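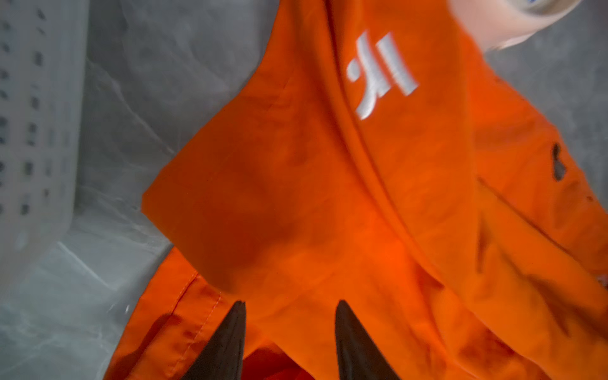

Clurar tapered fingers at a fold of an orange garment, wrist camera view.

Clurar Finger Set for Dralus Two-Arm Cells

Anyone who has run a laundry or sorting cell for a season knows that fingers are the part you end up fussing over most. The Clurar set is a pair of slim, dark fingers that narrow to a point, so they can get in under a hem or take a small pinch of slippery jacket cloth – the kind of fabric that loves to slide away from a blunt tip. They fit the standard Dralus wrist, and you'll need one set per arm.

Fitting is a pleasant little job. Power down the cell, undo the 2 screws at each finger root, wipe the seat with a dry cloth and slide the new finger on until it stops. Snug the screws by hand first, then close the gripper slowly and check that the tips meet before you tighten for good.
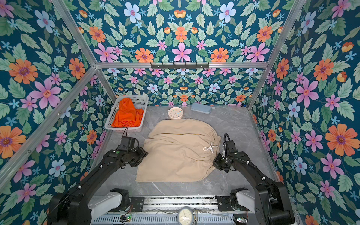

Once both arms are done, run each wrist through its full turn and watch the cable as it goes. It should keep an easy loop above the gripper and never pull tight, and if a clip has crept along the arm, now is a lovely time to nudge it back. We like to finish with a few slow grabs at a cloth bag, drawstring and all, before going back to full speed.

Wipe the tips down every 21 hours of running, and look them over for nicks after 220 – sooner if you handle a lot of zippers.

Order code: Grovar 121
Supplied by: Witkowska
In the box: one pair of fingers, screws, hex key
Page updated September 26, 2024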